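Why does bread go stale?

Have you ever bitten into yesterday's roll and found it tough and chewy? You might think all the water has dried out of it. Some of it has, but the biggest change is hidden deep inside the crumb!

Bread is full of starch, which comes from flour. In raw flour, the starch is packed into tiny, tidy grains. When dough gets hot in the oven, those grains soak up water, swell and go soft - that's why fresh bread is so squashy.
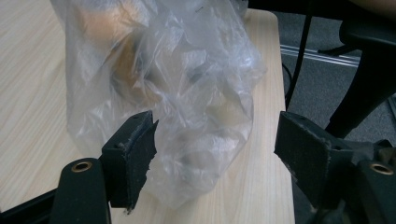
As the loaf cools, the starch slowly starts to tidy itself up again. Bit by bit it lines up into stiff little crystals, and the crumb turns firm. Scientists have a brilliant long word for this: retrogradation. Try saying it with your mouth full!

Now for a surprise. Bread goes stale faster in the fridge than in the cupboard! Starch loves to form crystals when it's chilly. The freezer is different - it's so cold that everything nearly stops, so frozen bread keeps for weeks.

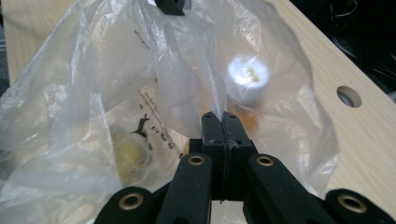
A see-through plastic bag, pinched into a fold.

A bag helps to keep water in, but it can make a crunchy crust go soft, and mould likes damp places too. Never eat mouldy bread, even if you've picked the green bits off.

Want to make a stale slice soft again? Ask a grown-up to help you warm it up. Heat loosens the crystals, but eat it quickly!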